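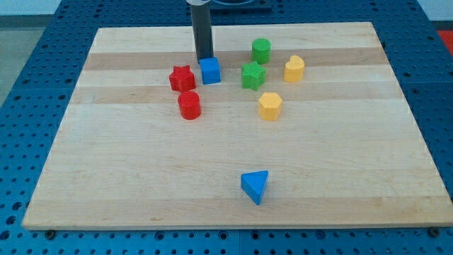 Sellau (software)

Sellau is a software package for planning and carrying out tabletop manipulation with a robot arm. It takes a short instruction, such as "push the blue cube next to the red star," works out where the blocks are, and turns the request into a series of small, safe motions across a flat board. It was written by Eldana Tsegaye and grew out of an earlier motion library called Degefa, which still handles the lowest level of its arm control.

The package is used mostly for teaching and for comparing planners, and it has a fond following among people who like a problem that fits on one table. Its standard block set has four colors, with two shapes in each: a red star and a red cylinder, a green star and a green cylinder, a yellow heart and a yellow hexagon, and a blue cube and a blue triangle. Neither color nor shape is enough to pick out every block by itself, so the language side of the program has to pay attention to both, and a good deal of the early work went into getting this right.

Overview

Sellau is divided into three parts that talk to one another over a simple message bus. The first finds the blocks, the second decides what to do with them, and the third moves the arm. Any of the three can be swapped out, and many users keep two of them as they come and spend all their time tinkering with the other one.

Perception

The perception part is named Brevo. It looks for patches of strong color against the board, fits an outline to each patch, and compares that outline with a small library of known shapes. A board made of pale wood strips can be a little troublesome, as a darker strip may be picked up as a faint object of its own. Brevo deals with this by taking a background picture of the bare board during setup and subtracting it later on. Shadows are handled with a brightness threshold, which the user may adjust by hand.

Stars and hexagons gave the early versions the most difficulty, especially when blocks were touching. The outline of a star pushed up against a cylinder looks like neither one. From version 2 onward, Brevo remembers where each block was a moment before and uses that memory to pull joined outlines apart again.

Planning

The planner works with pushes only. Given a target, it picks a side of the block to push from, checks that the arm can get there without brushing a neighbor, and then tries the push in a simplified simulation before sending it along. By default it considers 100 candidate pushes for each step and keeps the best one. This number can be raised to 1000 for crowded boards, though planning becomes noticeably slower, and most users find that 500 is a comfortable setting.

Round blocks and pointed blocks behave quite differently when pushed. A triangle pushed near one of its corners tends to turn in place, while a cube pushed squarely on a flat side travels fairly straight. The planner keeps a separate table of these habits for each shape, and the tables can be retrained from a user's own logs.

Control

Motion commands are passed to Degefa, which smooths them and limits the speed of the arm near the board. The tip is kept at a fixed height during a push, and is lifted only when the planner asks for a new approach. If a block has not moved as predicted after a push, control goes back to the planner, which starts over from whatever Brevo now reports.

Release history

The first public release was dated 10/22/19 and came with 70 recorded sample tasks. A graphical log viewer, Jiltport, was added the following April and is now included in the main download.

See also

Motion planning
Object recognition
Nonprehensile manipulation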